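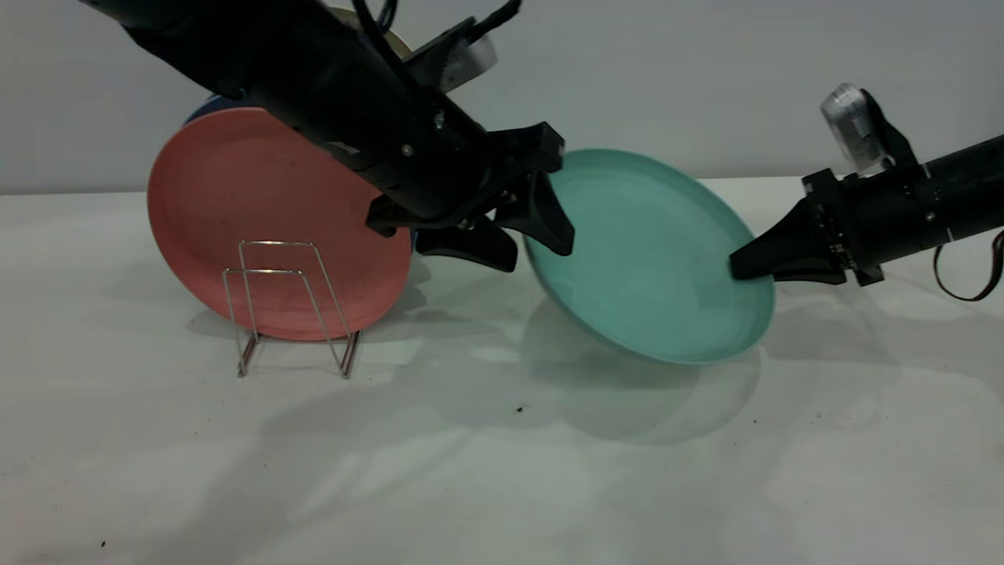
Getusis keeps every report of a detention at a public gathering as a separate record, even when several people were held at the same time. Use this section to open a new record, attach supporting material and send the record to a reviewer. Photos can be attached at any stage and each one needs a caption. A caption gives what can be seen and leaves out what the writer thinks happened next: "teal plate, black gripper with its fingers open" is acceptable, "plate about to be picked up" is not. The same rule applies to photos of streets, vehicles and officers.

Before you start

You need a monitor account with edit rights. If the New Record button is gray, your account is read-only and your office lead has to change it under Cekix, the account panel. Records made before June may show the old layout, but the fields are the same.

Caution: Do not enter a detained person's name until you have their consent or the consent of their lawyer. Use the temporary code that Getusis assigns.

Opening a record

1. Sign in and select your region from the list on the left. Monitors covering Gamside should pick Gamside and not the national list.

2. Click New Record. A temporary code appears at the top of the page. Write it down on your paper form.

3. Enter the date of the detention as day, month and year with slashes, for example 25/08/2021. Other formats are rejected when you save.

4. Enter the time and place. If the witness is unsure of the time, check Estimated and fill in the earliest and latest times given.

5. Under Authority, choose the service that made the detention. Choose Unknown if the witness could not tell. Do not guess from the color of a uniform.

6. Type a summary of up to 400 characters. Keep it to what the witness saw or heard. Opinions about the protest or its organizers go in the Notes field, which is not exported.

Note: Getusis does not save a record on its own. Click Save Draft before you leave the page, even for a short time.

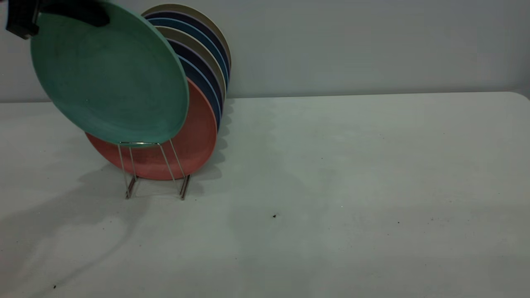 Attaching documents and photos

1. Open the draft and click Attachments.

2. Add the file. Court papers should be scanned as one file per document, with pages in order.

3. Set the access level. Level 2 is open to all monitors in your region. Level 3 is limited to reviewers and lawyers - use it for medical papers and anything that shows a face.

4. Add the caption and the source of the file, then click Attach.

If an upload stops partway, delete the partial file before trying again. Otherwise both copies go to the reviewer.
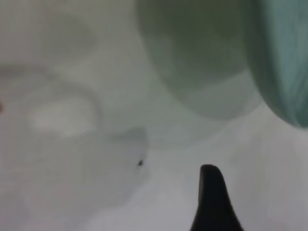

Sending the record for review

1. Click Check. Missing fields are marked in red.

2. Correct them and click Send to Tamuno. Tamuno is the review queue shared by all regions.

3. Wait for the status to change to Received. This can take about 4 hours when the queue is busy.

Once a record is received it is locked. To correct it, open the record and use Add Correction - the first version stays on file, and the reviewer sees both. A record can be withdrawn only by the office that made it.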